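Keketti Tile Pattern Notes: README

Maintained by Despina Yordanov
Last updated January 21, 2022

What is in this folder

Keketti is a set of written records on floor tile layouts in small homes and workshops. Each record covers one floor: the pattern, the tile size, the joint width, the color of the grout and any repairs the owner told us of. There are 400 records in the main file and 200 in a second file called older_floors.csv. The second file was typed up from paper cards and has more gaps.

The records were first put together for the Wandell renovation handbook. The handbook is finished, but people kept asking for the list behind it, so it now has its own folder.

Files

floors.csv: the main file, one row per floor
older_floors.csv: the paper cards, same columns
patterns.txt: pattern names and what we mean by them
grout_colors.txt: the color words we allow
changes.txt: what was changed and when

Pattern names

Tile shops use different names for the same layout. We picked one name for each and stayed with it. "Clipped corner" means a large tile with its corners cut off and a small insert set in the gap. Some shops call this octagon and dot. If the inserts are turned so they read as diamonds against the walls, the row still says clipped corner, and the insert column says "diamond." 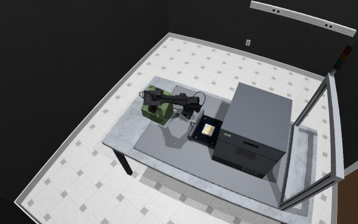
"Running" means each row is shifted by half a tile. A shift of a third is entered as "running-third." Herringbone and basketweave have their usual meanings. Anything we could not name is entered as "other," with a few words in the notes column.

Sizes are in millimeters. Where the owner gave inches, we converted and rounded to the nearest whole number. Joint width is the gap as laid, measured in a spot away from the walls. If there was more than one reading, the row has the middle one.

How the edges are recorded

The edge column says how the floor meets the wall. The allowed values are:

baseboard: a separate strip along the foot of the wall 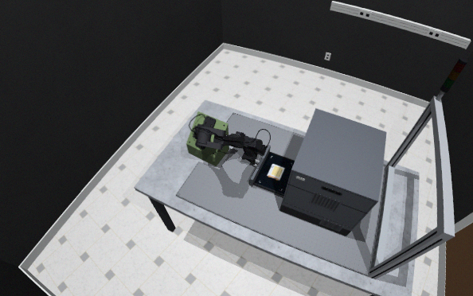 tile-up: the floor tile or a matching trim piece turns up the wall

bare: the tile stops at the wall with only grout or sealant

mixed: more than one of these in the same room

Doorways are not counted as edges. A change of flooring at a doorway or along an open side goes in the transition column. Please don't put it in notes, as the search script does not read that column.

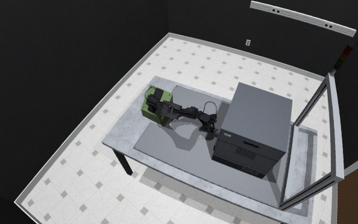 Transition has two parts, split by a slash: the other floor material, then the strip used to join them. A row reading "wood/metal" means the tile meets wood and there is a metal strip over the joint. If there is no strip, the second part is "none." If we don't know, it is left blank. Blank and "none" are different, and older copies of the file got this wrong in the Østergaard rows. Those were fixed in June.

Known problems

Kitchens are over-represented. Most owners who wrote in had just redone one.

Grout color is what the owner called it. "Sand" and "beige" may be the same grout from the same bag.

Install years before the first owner's time are guesses and are marked with a question mark.

The Lunidness rows have no joint width at all. 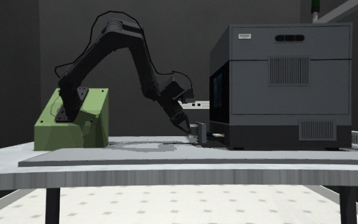 Rows with a missing pattern name were dropped before the first release. Rows with a missing size were kept. If you are working out averages, filter those first, or your script may read the blanks as zero.

Room area is capped at 1000 square feet. Larger floors were left out because the handbook was for small jobs.

Using the files

You may copy, change and share the files. Credit to Keketti is welcome. Owner names and street addresses were removed, and we will not hand them out on request.

To report a mistake, send the row number, the column and what it should say. Version 2 will merge both CSV files and add a column for underfloor heating.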